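Singers wanted for the Woscombe Street Choir

We're a friendly, slightly ragged choir of 32 voices based in Uvville, and we'd love a few more people to come and sing with us! We do old folk tunes, a bit of gospel, and songs our members write themselves (some of them very silly, some of them lovely). You don't need to read music, and there's no audition, just a short chat and a warm-up together so we can find out where your voice likes to sit.

We're looking for altos and basses above all, though we've never turned a tenor away. Rehearsals start up again in August and run for 24 weeks, ending with a concert at the Ferraro Hall, where we usually sing to about 200 people.

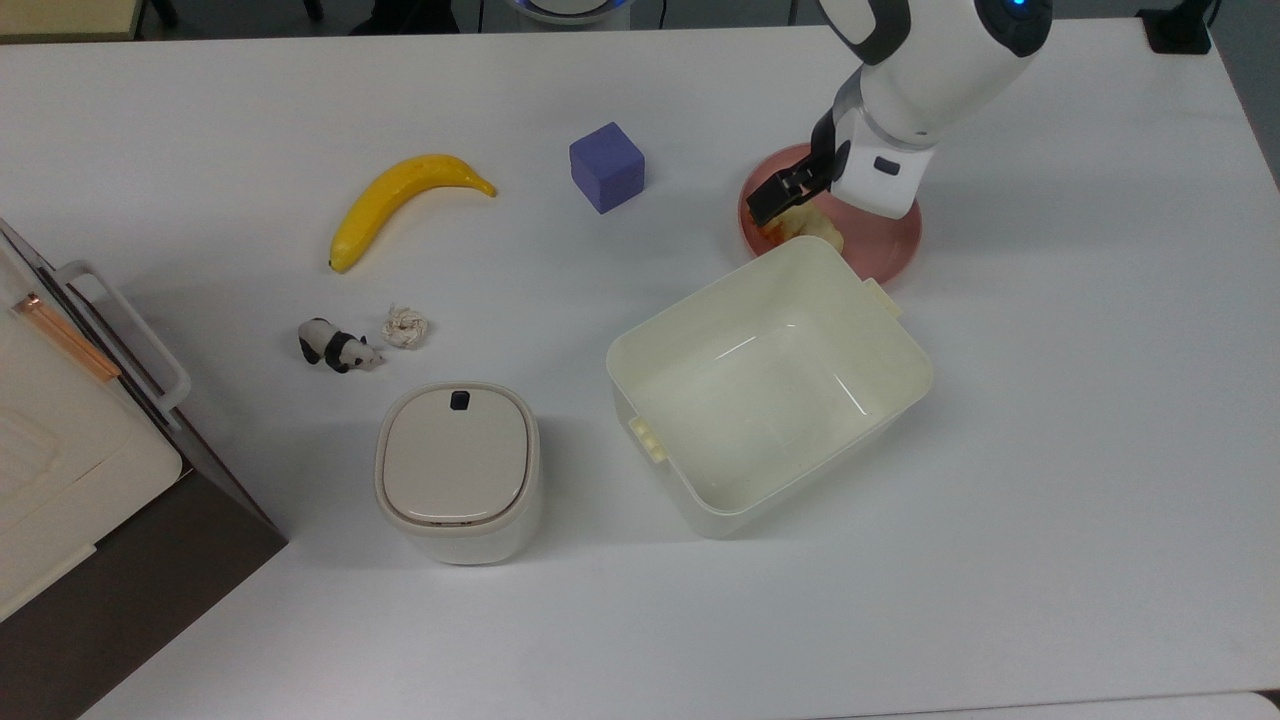 A plate, a bin and a few small things on the table.

To join, drop us a note by 29/12/2020 with your name, your voice part if you know it, and a song you love. Everyone gets an answer, even if it takes us a little while.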